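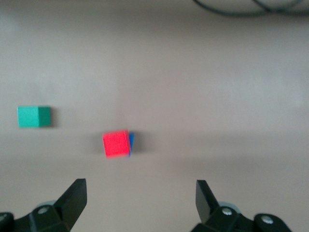
**Viswood Hand-Guide Kit, reviewed for the Danzer shop catalog**

We sell this kit. We also argued about whether to sell it, so read to the end before you order.

The pitch from Viswood is that anyone can teach an arm a job by moving a small leader arm by hand while the real one copies. You record a batch of runs, train overnight, and the arm does the job alone. The first part works well. The leader is light, the lag is small enough to forget, and most people can pick up a colored cube within a few minutes of sitting down.

The second part depends on what you call a job. Viswood's brochure says 51 demonstrations are enough for cube stacking. Nigel Whitlock tried that on our bench and got an arm that stacked nicely until he moved the lamp. He went to 2000 before he stopped complaining, and that took him most of April.

**What's in the box**

- Leader arm with trigger grip
- Two-finger gripper with wrist camera
- Table clamp, power supply, USB cable
- Recording software (one seat)
- Three practice cubes: red, green, blue

**What isn't**

- The follower arm. It fits the Prikum and the Bratitz 9; other arms need an adapter we don't stock.
- A computer that can do the training
- Any way to trim a bad run. You keep it or delete it whole.

**Before you buy**

The wrist camera sees what is near the fingers and little else. When one cube sits behind another, the view may give you only a sliver of it, and an operator who looks up at the table is using information the recording won't have. Cristóvão Patrício makes new operators work from the screen alone. They hate it, and their runs train better.

Fast hand movements also blur the picture. Slow down near the grasp.

Rated for 3000 hours on the trigger, according to Viswood. We haven't had one long enough to check.

Demo bench open Wednesday afternoons. Bring your own part if you can; cubes flatter everybody.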